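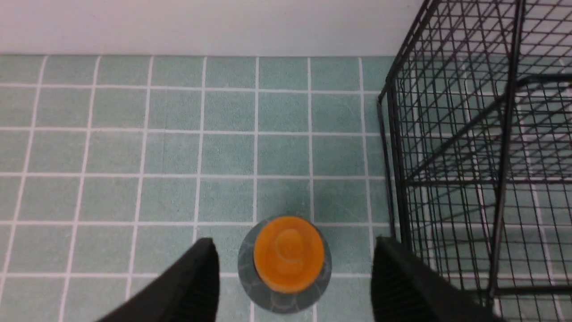
Green square floor tiles with pale grout, and a small orange-capped cylindrical object.

Looking after a tiled floor

Pale grout is the first thing to show dirt, long before the tiles themselves. A mottled tile hides a good deal. The lines between do not, and on a coloured floor they stand out from the doorway.

Weekly clean

Sweep first, or use the vacuum with the brush roller switched off. Grit left on the floor turns to grey paste as soon as it meets a mop, and the paste settles in the joints. Start at the wall and work back towards the door.

Use warm water with a small squirt of washing-up liquid. Too much leaves a film that picks up footprints. Wring the mop well and change the water when you can no longer see the bottom of the bucket. Go over the floor again with clean water and dry it with an old towel.

Grout that has gone grey

Mix 200 g of bicarbonate of soda with enough water to make a stiff paste. Press it into the lines with a finger, leave for 20 minutes, then scrub along the joint with a nylon brush. An old toothbrush is fine for a small area. Do not use a wire brush. Rinse twice.

Avoid vinegar. It is often recommended, but it eats into cement grout over time and will mark natural stone. If you use bleach, use it by itself with the window open, and never with another cleaner.

Cracked or missing grout

Rake out the loose material to at least two thirds of the depth of the tile. Vacuum the joint, damp it slightly and press in new grout with a rubber float, working diagonally across the lines. Wipe off the excess with a barely damp sponge. Keep people off it overnight and leave it 72 hours before sealing, or longer if the packet says so.

The join between floor and wall should be filled with flexible sealant. Grout will crack there.

Things that stand on the floor

Move them when you clean. Anything made of wire should be lifted, not dragged, and it is worth putting rubber feet under it. Bare metal left on a damp floor can leave a rust ring, and rust in pale grout is very hard to shift.

Small pots and bottles should be picked up before you start. Wipe the bases and let them dry before they go back.

Kanchan Singhal wrote in to say that a white candle rubbed along clean, dry grout keeps splashes out for a month or so. It does work, but it makes the floor slippery, so keep it for the edges.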